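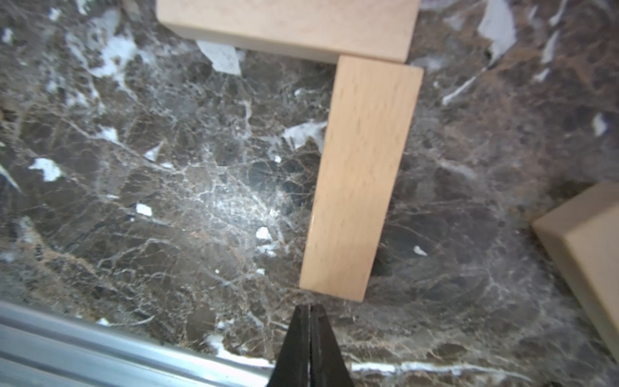 Fancombe, Fri 12 April

Workshop tips: blocks and bench arms

Members using the bench arms are asked to observe the following.

Close the gripper fully before lowering it near a block. Leave clear stone between pieces not yet in use.
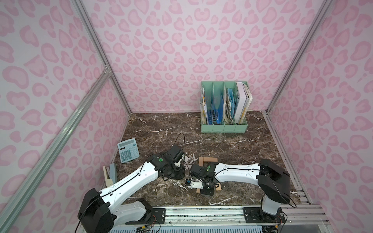 Two arms at close quarters over the marble top.

Where both arms share the middle of the bench, one is to remain still while the other moves. Stationery may stay on the bench - well outside the reach of either arm.

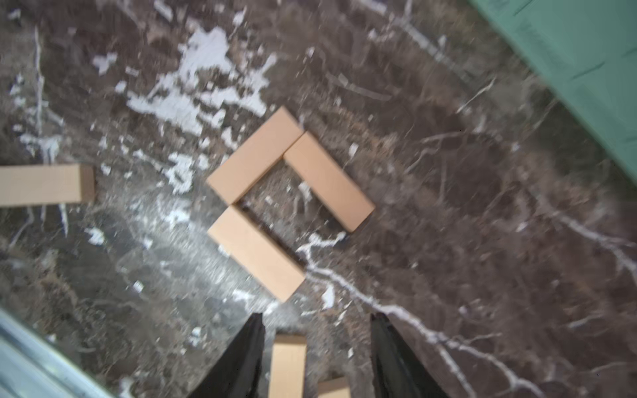
Speed is limited to 30 per cent for all block work. Requests for a higher limit go to Senga Farquharson in writing.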